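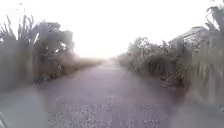

Long path, Darkatstead, looking along the paved section
Paved surface with gravel on top at the near end, smoother further on. No markings or kerbs, grass and weeds on both sides. Poor contrast at distance. A roof shows over the tall grass to the right.

Outdoor transport at Darkatstead
Page updated 2018-06-29

Darkatstead grows herbaceous plants and shrubs for the landscape trade. Potting is done at the lower end of the site, dispatch at the upper end, and the long path joins the two. Until February all trays moved between them on a small tractor and trailer, driven by whoever could be spared from the potting line. They now move on a Rerine carrier, supplied and maintained by Ejigu, which drives itself between two loading points. The tractor has been kept for bulk compost and for days when the carrier is out of service.

The notes cover the route, the daily work at each end and the changes to people's jobs. They are meant for staff on other sites who have asked what the change involved.

Route
The route is one lane wide for its full length. Two vehicles cannot pass on the paved section, so the carrier and the tractor are never released on to it together. Release is by a key switch at the lower loading point. The key is the same one that starts the tractor, and there is only one.

The path has no painted lines and none were added. The carrier follows a stored route and corrects its position against what it detects at the sides. In practice this means stems, shrubs and the line where the paving stops. Where the edge is clean it holds the centre well. Where low grass has crept over the paving it tends to shift towards the other side, by a hand's width at most.

Speed is capped at 9 km/h in clear conditions. It drops on its own when the sensors report a short range. The slowest runs are first thing in the morning, when mist lies along the path and the far end is hard to make out from the loading point.

Verges
Cutting back used to be done twice a year, mainly for looks. It is now a transport job and appears on the weekly sheet. Tall grass is the main trouble. A stem leaning over the paving is read as an obstacle, the carrier stops, and someone has to walk out to it. Dead stalks after wind are worse than green growth.

The first plan was to clear both sides to bare ground. That was dropped after the trial week. With nothing upright beside the path the carrier lost its position more often, and it ran slowly for most of the length. The present rule is to cut what leans and leave what stands. The cut is made with a hedge trimmer on foot, facing the direction of travel, and the cuttings are raked away from the paving.

Spraying along the edge is not permitted. The stock beds are too close.

Loose stone
Gravel gets on to the paving at the end nearest the yard. It comes in on tyres and on boots. The carrier runs over it without difficulty, but small stones collect in the front guard and have jammed the bumper switch. The guard is brushed out at the start of each shift. Sweeping the path is a Monday task and takes one person with a stiff broom.

A strip of rubber matting at the yard gate was tried as a way of keeping stone off the path. It curled at the corners and was taken up.

Loading, lower end
A full load is 14 crates, strapped. The carrier will not leave until the strap sensor closes. It will leave with a half load if told to, and the potting team do this often towards the end of the day so that dispatch is not left waiting.

Loading is the heaviest part of the work and has not been automated. The deck of the carrier is lower than the old trailer bed, which has reduced the lift, although the reach across to the far row is longer. Two of the team load from one side and slide the crates over. Ejigu advise loading from both sides. There is not enough space at the lower point to do it.

A stand for filled crates has been built at deck height. The carrier stops beside it to within a few centimetres if the ground is dry. On a wet surface it stops a little further on, and the crates have to be carried a step.

Unloading, upper end
Dispatch receive a signal on the wall panel when the carrier sets off. With the tractor they had a driver who told them what was on the trailer and which order it was for. That information now has to travel with the load. A card is clipped to the first crate, filled in by hand at the potting end. Missing cards were the most common fault in the spring, well ahead of anything mechanical.

The card was to have been replaced by a screen entry in Trinditz, the stock system. This works when somebody at the potting line has clean hands. The card stays for now, and the entry is made in dispatch.

Stops and call-outs
The carrier made 132 runs in its first full working fortnight. Stops were logged by cause. Leaning stems came first, then strap faults, then people on the path. Birds cause a pause of a second or two and are not logged.

When it stops for more than a minute it sends a message to the two-way radios. Whoever is nearest goes. This was agreed early on and has been the least popular part of the arrangement, as the nearest person is nearly always in the stock beds, and the message interrupts work that has nothing to do with transport. From May a named person per shift has taken the calls. The name goes on the board by the kettle.

To restart: look along both sides, remove the cause, stand clear on the grass, press and hold green. Do not push the carrier. Do not restart it from behind.

Walking on the path
Staff may still use the path on foot. The carrier slows for a person ahead and stops if the person does. It cannot steer round anyone, given the width, so one of the two has to give way. In the first weeks people stepped off on to the verge for it, and the grass near the lower end was trodden flat. Stepping off is not required. Most still do it.

Barrows and bicycles are not allowed on the path while the key is out. The walk round by the bottom beds is longer, and there have been complaints, which are fair.

Changes to jobs
No posts were removed. Driving the tractor was never a full post. It was shared among the potting team and taken in turns, and several of them regarded it as a rest from the bench. The loss of that break was not considered when the carrier was ordered. Potting is repetitive, standing work, and a drive up the path and back was a change of posture and of air.

Dzifa Dramani, potting supervisor, raised the matter in March and drew up the present rota. Each person on the line now has a spell away from the bench morning and afternoon: verge cutting, sweeping, guard cleaning, or the call-out radio. The longest gap between spells is two hours. Her note to the site manager puts the case in one line: "The trailer was doing two jobs and we only replaced one of them."

Time saved at the bench has been less than forecast. The forecast counted all driving time as gained. Against it must be set the cutting, the sweeping, the cards and the call-outs. The net gain in June was 37 minutes per working day across the team. It has gone into watering in, which had been rushed.

Training took half a day for each person and was given by Ejigu on site. It covered normal use and restart. It did not cover judging when conditions are too poor to run. A local rule was written for this: if the person holding the key is unsure, the tractor is used. The supervisor does not overrule a decision against running.

Still open
The lower loading point needs a hard standing wide enough for loading from both sides. A price has been asked for.

The radio message gives a stop code with no position. On a path of this length the position would save a walk in the wrong direction. Ejigu have said that it can be added in the next software release — no date given.

Winter running has not been tested. The carrier arrived after the worst of the frost, and the grip of the smoother paving in ice is not known. The stopping distances supplied are for a dry surface.

A second key has been asked for by dispatch. Refused.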